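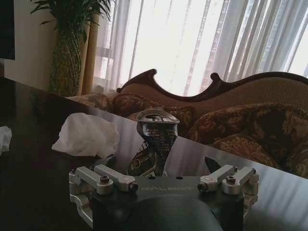
Where Do the Cans Go? Drink Containers in Shared Student Housing
Course project report, spring term

1. Why we picked this

Our town, Flulstead, has a deposit on drink cans, and every student we know complains about money. Put those two facts together and you would expect no can to be left behind anywhere. Our own kitchens suggested otherwise. We wanted to find out how many cans get returned for the deposit, how many go in the regular trash, and how many simply become part of the furniture.

2. What we did

We asked residents of two buildings, Stadau House and the Clusa apartments, to keep a can diary for 6 weeks. A can diary is a sheet of paper taped to the fridge. You make a mark when a can is opened and another when it leaves the apartment, with a letter for where it went. We handed out 52 sheets and got back 11, which taught us something about students and paper before we had read a single mark.

After the diary period we held short interviews with the households that had returned a sheet. We brought cookies, and recommend this to future groups.

3. What we found

Most cans in the diaries did go back for the deposit, but slowly. The usual pattern was a long stretch of nothing followed by one heroic trip with several bags. Exam weeks made the stretch longer. Two households wrote "soon" in the column for where the can went, which was not one of our letters.

Crushing came up in almost every interview. The return machine at the Kordestani grocery needs to read the label, and a flattened can often gets spat back out. People know this. They crush them anyway, because the bag fills up more slowly and, as one resident put it, it feels good. Rejected cans then rode home again, or went into the trash by the store entrance.

Distance mattered less than we had guessed. Clusa is a 7 minute walk from the machine and Stadau is a bus ride, yet the Stadau diaries showed more frequent trips. Our best explanation is that the bus stops outside the store and people were going that way for food in any case.

4. Problems

Our sample is small and made up of people willing to fill in a sheet on a fridge, so probably the tidiest people in both buildings. One diary got wet and we had to guess at a week of it - the guess is marked in our tables. We also started too late in the term, as the course handout warned us not to.

5. If we did it again

We would use a phone form, ask about bottles too, and put a sign on the return machine about crushed cans to see if anyone reads it. The blank diary sheet and interview questions are in the appendix.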